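Nislow Replacement Finger Pads and Linkage Screw Kit for Hand-Held Grippers

Sold by Dunomden Supply
Item 1016
In stock, ships from our own shelves

If you have landed on this page, there is a good chance that one of your finger pads has come loose in the middle of a session, and you are wondering whether you did something wrong. You probably didn't. The first run of Nislow blue pads had a fault in the way they were bonded to their backing plates, and we would like to tell you the whole story before we try to sell you anything, because some of you are owed a free set and should not be paying us at all.

What went wrong

In June we began getting calls from people who use hand-held grippers for recording everyday tasks – picking things up, sorting them, putting them in boxes and so on. The pads would be fine for weeks and then one of them would start to creep. It was nearly always the lower edge that let go first. The pad would still look straight when the fingers were open, but as soon as you closed them on something small and hard, it would slide a hair to one side and the object would roll out, or squirt out, which is worse if there is a person sitting across from you.

Lumturie Dimitriou at our repair bench was the one who traced it. She had 23 returned pads lined up on her desk and noticed that the ones that had failed all had a shiny, glassy look on the back where the adhesive had been. It had cured on the surface and stayed soft underneath. Nislow checked their own stock after that, agreed with her, and changed both the adhesive and the way the plates are cleaned before bonding. The new pads also have a small lip at the bottom, so that even if the glue were to give up someday, the pad has something to sit on.

While we were at it we looked at the screws. A few customers had sent in whole fingers along with their pads, and several of those had linkage screws that had backed out by a turn or more. This is a separate problem with a separate cause (plain old vibration and use, as far as we can tell), but a loose linkage makes a bad pad fail faster, and a finger that drops a screw can fold sideways and pinch. Obaidul Saha in our workshop did exactly that to his thumb, and he has asked us to mention that it hurts.

Why small round things show it first

A soft or flat object spreads the load across the whole pad, and you could go a long time with a half-loose pad and never know. A nut in its shell does the opposite. It touches in a few hard spots, it wants to turn, and all the force goes into one little patch of the surface. We now use walnuts for every check on our own bench, and the Karagiannis training center, which buys a great many pads from us, has started doing the same.

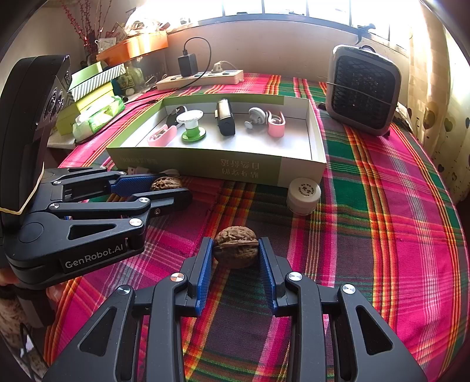
Two grippers and two walnuts on a plaid blanket. Look at the pads on the nearer one: they face each other squarely, with the nut between them.

That squareness is what you want to see on your own gripper. If one pad is tipped, or if you can see a sliver of backing along one side, please stop using it until you have changed it.

How to check your pads at home

Set the gripper down with the fingers open and look at the pads from the front. Press the lower corner of each one with your fingernail, firmly, as though you were trying to peel a sticker. A good pad will not move at all. A bad one will give slightly and spring back, and you may hear a faint tacky sound when it does.

Next, put a walnut down on something soft, such as a folded blanket or a towel, and close the fingers on it slowly. Lift it a few inches and hold it there while you count to ten, then turn your wrist over and back. If the nut turns in the grip, open the fingers and look at the pads again. Keep your free hand away from the linkage while you do this, and please do not let children try it with a gripper you already have doubts about.

Last of all, go over the screws with the small driver from the kit. They should be snug. Don't lean on them, as the heads are shallow and will strip.

What is in the kit

Four blue textured finger pads, new bonding, with lip
Four backing plates, already cleaned
68 linkage screws, with threadlocker applied
One driver
One folded instruction sheet in large print

People do ask us why there are so many screws. The honest reason is that they come to us in bags of that size, and Rhea Maglaya, who packs the kits, found that customers lose a surprising number of them in carpets.

Fitting

Please allow the old pad to come away on its own with a bit of patience and a plastic scraper. Metal scrapers gouge the finger, and then the new plate will not sit flat. Wipe the finger down, let it dry, press the new plate on and hold it for a full minute. Leave the gripper alone overnight before you close it on anything. We know that is a nuisance if you have work waiting, and we are sorry – but most of the failed repairs we have seen were pads put to use the same afternoon.

Always change pads in pairs. A new pad facing a worn one will pull everything to one side.

Free replacement

If your pads carry a batch number below 3000 on the back, they are from the faulty run and the kit is free, including postage both ways. You do not need a receipt and you do not need to have bought them from us. Write to Hrvoje Softić at the Dunomden service desk with the batch number and your address. Free claims are open until Fri 30 December, and after that we will still do our best for you, though Nislow will no longer be covering the cost.

Fit and compatibility

The kit fits grippers that take the standard Nislow plate. It does not fit the older Nimum narrow finger, which has a different hole spacing, and drilling it out will weaken the finger. If you aren't sure which one you have, send a photo of the finger from the side to Tâm Vi on our order line and you will get an answer the same working day.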